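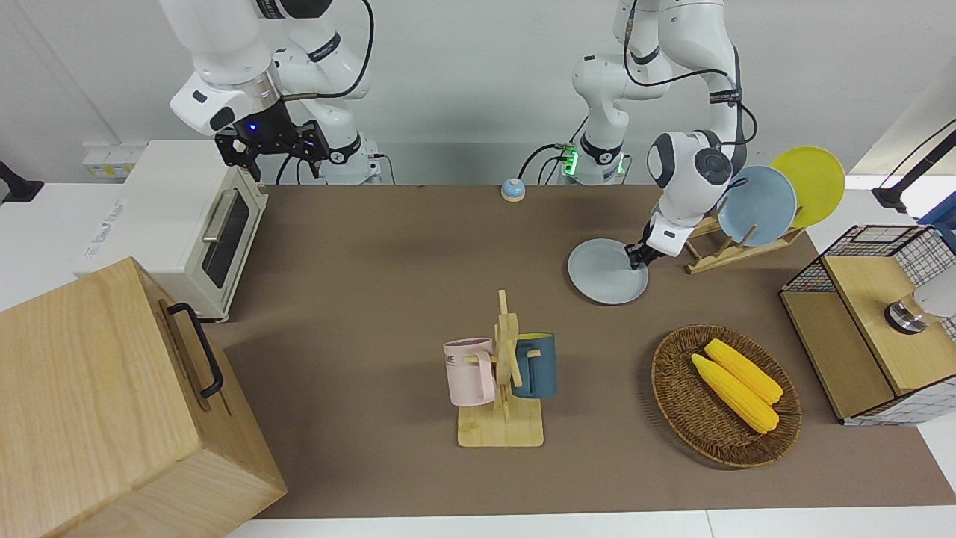 Figure 2. The kitchen table, with a plate in the left gripper.

Section 2. Setting up the plate exercise

Welcome to the part of the guide that most new members skip ahead to, and we don't blame you. This section takes you from a bare mat to a finished run of the plate exercise, in which the arm on the rack side takes a plate by the rim, lifts it clear of the dish rack and sets it on the mat. Give yourself a whole club session the first time. If you have only come for the mug exercise or the corn exercise, you still need steps 1 through 6, since the table is laid out the same way for everything we do in the kitchen set.

This version was put together in October 2022 by Yoga Liem, with a good many corrections from Sutrisno Halim, who ran the exercise with last year's Tannous team and remembers all the ways it can go wrong. If you find another one, please write it in the club notebook so it makes it into the next version.

Before you start

You will need a partner. One of you drives and the other watches, and you should settle who is who before anything is switched on. Trade places after every block of runs, because watching is tiring in its own way and people get sleepy at it.

You will also need the key to Room 73, the club laptop with Flatell on it (that's our run recorder, covered in Section 4), and the stop switch on its long cord.

Caution: The watcher holds the stop switch the whole time the arms are powered. It doesn't go on the table or in a pocket. If the watcher has to put it down for any reason, even to sneeze, the driver lets go of the controls first.

Caution: Tie back long hair, take off lanyards, and push up loose sleeves. Do this before you lean over the table to lay things out, so you don't have to remember it later.

A word about left and right

This trips up every single new member, so please read it twice. When we say "left arm" and "right arm" in this guide we mean the robot's own left and right, as if it were a person standing behind the table looking toward you. If you are standing at the front, the robot's right arm is on your left. The left arm is the one that works at the dish rack, over on your right. "Front" always means your side of the table, and "back" means the wall side, where the arms are mounted.

Laying out the table

1. Spread the brown mat over the table and smooth it from the middle outward. Leave a strip of the white table showing along the front. Wrinkles matter more than you would think: a plate set down on a ridge will rock, and then you'll spend the afternoon blaming the gripper.

2. Put in the big pieces first. The toaster oven goes at the back on your left, and the large wooden box goes in the front corner on the same side with its black handle facing the middle of the table. The cabinet with the wire sides goes along the right edge. Lift the big ones with your partner, please, and don't drag them over the mat you have just smoothed.

3. Stand the mug tree in the middle, a little toward the front, and hang the pink mug and the dark one with the yellow inside on pegs on either side of the post. Give each mug a gentle tug to be sure the handle is really seated.

4. Place the woven basket to the right of the mug tree and lay both ears of corn in it side by side, on the diagonal. We know you won't be touching the corn in this exercise. It stays on the table anyway, and so do the mugs, so that a run made by one pair can be compared with a run made by another.

5. Set the dish rack on the mat at the back right. Push down lightly on each corner. If the rack wobbles, turn it end for end and try again; one of the feet on our older rack was sanded a bit too eagerly at the Narell open day.

6. Load the rack with the plates standing on edge. The yellow plate goes at the back, the light blue one in front of it, and the gray one in the front slot, nearest to you. The gray plate is the one you'll be lifting.

Note: Wipe the rims with a dry cloth before loading. Somebody will have been eating chips.

Take a slow walk along the front of the table when you have finished and compare what you see with Figure 2. You are looking for anything that has crept toward the rack, because the left arm needs open space in front of it for the plate to come out and down.

Making the lift

7. Power up the arms as described in Section 1, and wait until the driver and the watcher have both said "ready" out loud. Park the right arm above the back corner by the toaster oven with its gripper open. It has no job in this exercise, and from there it can't wander into the plate's path.

8. Bring the left gripper in over the rack from above, fingers open and pointing down, and line them up so that one finger will pass on each side of the gray rim. Most people come in too far back the first few times and end up nudging the light blue plate. Go slowly, and ask your watcher, who can see the gap between the plates much better than you can.
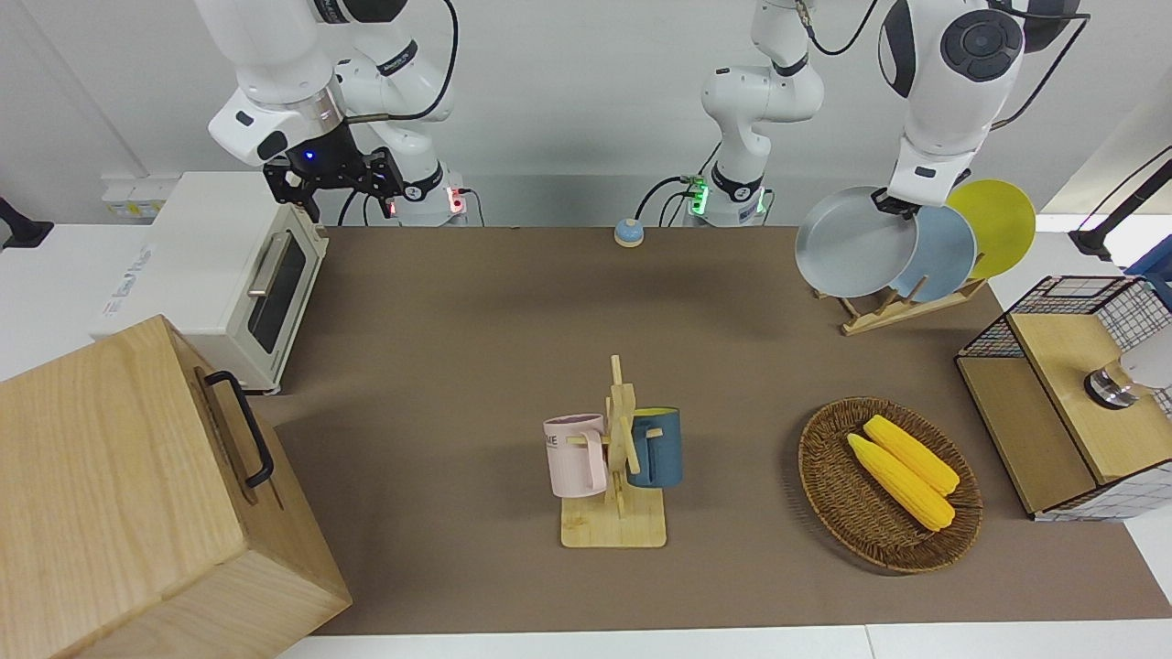
Close the fingers until the rim is held, then stop closing. A firmer squeeze doesn't help, and it makes the plate twist when you start to move. Raise the arm straight up by a small amount and pause there for a breath. If the plate swings, wait for it to settle. If it slips, lower it back into the slot, open the fingers and take a fresh grip a little farther along the rim.

9. Once the bottom edge has cleared the rack, bring the plate forward and let it tip toward flat as it comes. Keep well away from the corn basket. The tilt is the fiddly part, and it gets easier with practice, so don't be discouraged if your first 40 tries look clumsy. Ours certainly did!

Caution: If a plate falls, leave it where it lands until the arms are stopped. The watcher presses the switch, the driver says "stopped," and only then does a hand go over the mat.

10. Lower the plate to the open part of the mat, near the front. Change over to the head view on the laptop for the last stretch, and remember that in this view you are looking out from the robot's side, so the toaster oven is now on your right and the left arm comes in from your left. Watch the plate's shadow as it meets the plate. When the base is sitting flat, keep hold of the rim for a moment before you open the fingers.

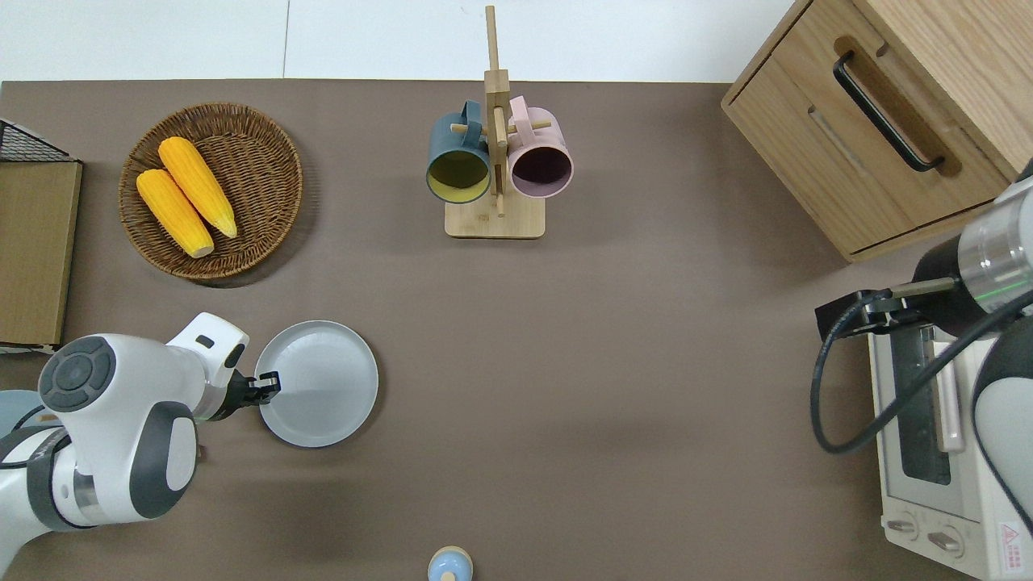
11. Open the fingers, raise the gripper straight up, and have the watcher call out the result: clean, nudged, or dropped. Type it into Flatell right away with both sets of initials. A team needs 200 logged runs before the Purer meet in February, dropped ones included, so there is no reason to be shy about them.

12. Stop the arms, put the gray plate back in its slot by hand, and check that the mugs and the basket are still where they were. Then start again from step 7.

If the plate keeps slipping

Check the finger pads first. They pick up dust from the mat and go shiny, and a wipe with a damp cloth usually cures it. Let them dry fully before the next run. If that doesn't help, look at where you are gripping: high up and close to the center of the rim is best, and a grip out to one side will let the plate roll every time. Still slipping? Leave a note in the notebook with the run numbers and go help another pair for a while. Pads are changed by Yoga or Sutrisno only, and the spare set is in the drawer marked "fingers," under the label maker.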